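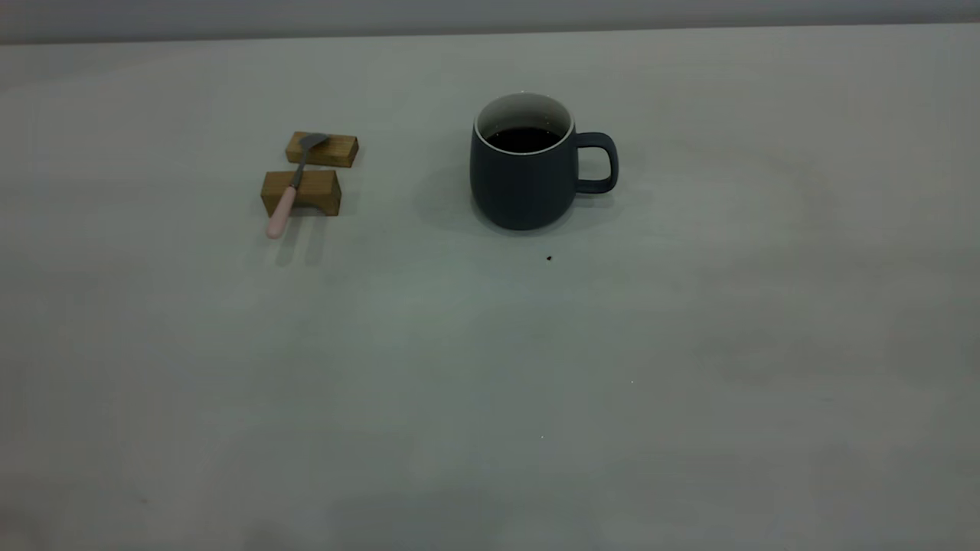

Skornomton

PRESS RELEASE

31st May

Clumstead staff rooms to receive new tea and coffee tables under Skornomton programme

Skornomton, the workplace furnishing and catering supplies company, has been appointed to refit the tea and coffee points in the staff rooms of the Clumstead office estate. The work covers 60 rooms and will be carried out floor by floor, so that staff have the use of a kitchen or a drinks table at all times.

The appointment follows a trial on one floor of the estate, where a single plain table was set out for hot drinks in place of the former worktop with its fitted cupboards. Staff were invited to use the table as they wished and to record their views on a short form. A total of 1,676 forms were returned during the trial period, and the final layout has been settled on the strength of them.

The comments dealt for the most part with small matters. Staff asked for more clear space beside the kettle, for mugs with a handle large enough to take the whole hand, and for somewhere to put a spoon after stirring. The last of these was raised more often than any other point. Used spoons had been left on saucers, on folded paper towels and on the worktop itself, and the marks they left were a regular cause of complaint.

Skornomton has responded with a simple arrangement named Clorus. Two small blocks of wood are placed side by side on the table with a gap between them, and the spoon is laid across the top. The blocks are not fixed to the table or to each other. They may be moved closer together for a teaspoon or further apart for a serving spoon, and they can be lifted away when the table is wiped down.

Gaétan McKinnon, Head of Staff Room Projects at Skornomton, said:

"The forms from Clumstead were most useful to us. We had expected to be asked for larger machines and more storage. What staff wanted was a clean table, a decent mug and a place for the spoon. We have tried to provide those things properly and to leave the rest of the table clear."

He added: "We looked at a number of spoon rests during the trial, including dishes and moulded trays. The dishes collected cold coffee and had to be washed as often as the mugs. The blocks are easier to live with, and several of the teams on the trial floor have asked to keep theirs."

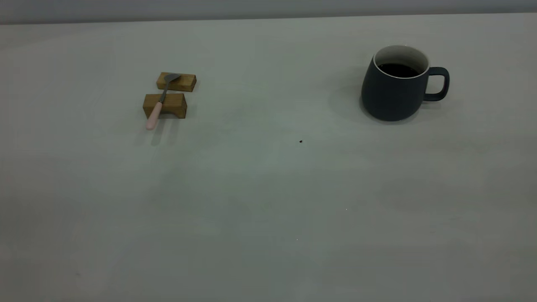

Skornomton News Issue 6

Mugs and spoons

The mug chosen for the estate is a rounded one in a dark matt blue-grey, with a white glaze inside. The pale interior was preferred by staff, who said that they could judge more easily how much milk to add and could see whether a mug had been washed well. The dark outside was chosen to suit the pale grey tables. Handles are of a rounded D shape.

Small spoons with a pink handle will be supplied to each room. The colour was adopted during the trial after a large number of plain spoons had been carried off to desks and meeting rooms and could not afterwards be told apart from those belonging to the canteen. Staff are asked to return spoons to the drinks table after use and to lay them across the blocks with the handle towards the front of the table, where it can be taken up by the next person without touching the bowl.

An initial stock of some 200 mugs has been delivered to the Clumstead stores. Further deliveries will be made as each floor is completed. Staff who prefer to bring a mug from home may continue to do so, and a shelf will be kept for this purpose in every room.

Care of the tables

Tables will be wiped down each morning and again in the early afternoon by the estate's cleaning contractor. The following points have been agreed with the contractor and will be displayed in each room:

Wipe the table with a damp cloth and a mild soap. Do not use scouring pads or bleach.

Lift the wooden blocks before wiping and dry the table before putting them back.

Do not place the blocks in the dishwasher or leave them to soak.

Report chipped mugs to the floor desk. Chipped mugs should not be put back on the table.

Timetable

Work will begin on the ground floor of the Desjardins Building, where the staff rooms are the oldest on the estate, and will continue through the upper floors in turn. The remaining buildings will follow. All rooms are expected to be finished by the end of November. Notices will be placed on the doors of the rooms concerned before work starts, giving the position of the nearest alternative.

Existing cupboards that are in sound condition will be moved to the post rooms and stationery stores. Items left in cupboards will be boxed, labelled with the room number and held at the floor desk for collection.

Notes to editors

Skornomton supplies furniture, crockery and kitchen goods to offices, colleges and public buildings, and provides a planning service for staff rooms and shared kitchens.

Clorus is the name used by Skornomton for its two-block spoon rest. It is supplied as a pair of blocks, and replacement blocks may be ordered singly.

Requests for interviews with Gaétan McKinnon, or for permission to visit the trial floor at Clumstead, should be addressed to the Skornomton press office. Visits are by appointment during office hours.

ENDS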